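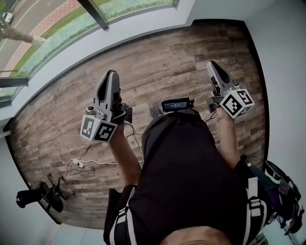 Shirley Lockwood wrote back after the last version of this talk that I'd spent ten minutes on rugs and never once told people to go knock on the neighbor's door. Fair. So door comes first tonight.

## Open

- Hi, thanks, phones off etc
- Topic: footstep noise in old apartment buildings. What you hear from upstairs, what they hear from you
- I live in the Budeck building, 27 units, all plank floors, thin ceilings
- Hands up - who has banged on a ceiling? Wait for laughs. Move on if none

## Door first (Shirley's point)

- Go up when it's calm. Early evening, 7 is good. Never while the noise is going on
- Ask them to come down and listen while somebody walks around up there. Most people have no idea
- Story: Abundio and the 5 a.m. treadmill. Keep it SHORT, last time it ate the whole section
- He moved it to the room over our laundry. Cost zero

## Two kinds of noise

- Airborne: voices, TV, the dog. Travels through air, gaps, outlets, pipe holes
- Impact: heels, dropped stuff, chairs. Goes into the wood and down the joists
- Foam on your ceiling does next to nothing for heels. Say this twice, people have always just bought foam
- Impact is best fixed from above. Which means you need the person above to like you, see door

## Cheap stuff

- Felt pads on chair legs. Check them every couple months, they fill with grit and fall off
- Rug plus a thick pad under. The pad does most of the work
- Runner in the hallway, that's where people stomp
- Slippers by the door. Jovita Cárdenas gave her upstairs kids a pair each, still talks about it
- Squeaks are a diffrent problem - board rubbing on a nail or another board. Powdered graphite in the gap, or a screw into the joist if the landlord says ok
- get the ok in writing

## Less cheap

- Underlayment when a floor is coming up anyway. Ask before the crew is booked, too late after
- Hung ceiling on rubber clips. My quote for one bedroom was $3634. Did not do it
- Did the rug, pad and door seal for the back room instead, $900 with the good pad. Bedroom is livable. I still hear the heels, just duller
- Skip the brand question, somebody will ask. Feel the pad, dense beats fluffy

## Writing to the landlord

- Dates, times, what it sounded like. Plain words
- One page. Ezequiel sent eleven and got no answer, sent one and got a call back
- Check the lease for a carpet rule, a lot of them have one and no one reads it
- City noise line is last resort, they're mostly set up for parties not footsteps

## Questions

- If slow, ask Þórarinn about his piano, he said he's fine with it
- Handout by the coffee. Sign up sheet too, for the September one
- Chairs back agianst the wall please - lift, don't drag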